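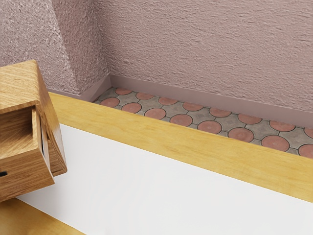

Equipment plan, drawer-handling cell, Walldale site. The budget covers one arm, one two-finger gripper and a simulation license, with Multstead and Pesitz quoting on the arm. Purchase is on hold until the reach study closes in April. The base position in the study has to leave clearance for the full pull of the drawer, which projects past the cabinet side panel when open. Side approach stays in the plan, as the white surface to the right of the cabinet is clear.

Gripper selection is with Letay Hailu. Minimum opening is 80 mm, and spare fingertips are priced at $299 a pair.

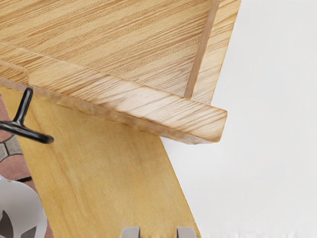
Cycle testing is budgeted at 1,000 open-and-close runs per gripper, the first 200 at reduced speed. A unit that fails in the first block goes back to the supplier before any order is placed. Gavin Rutherford holds the quotes; revised figures are due to him by Thursday.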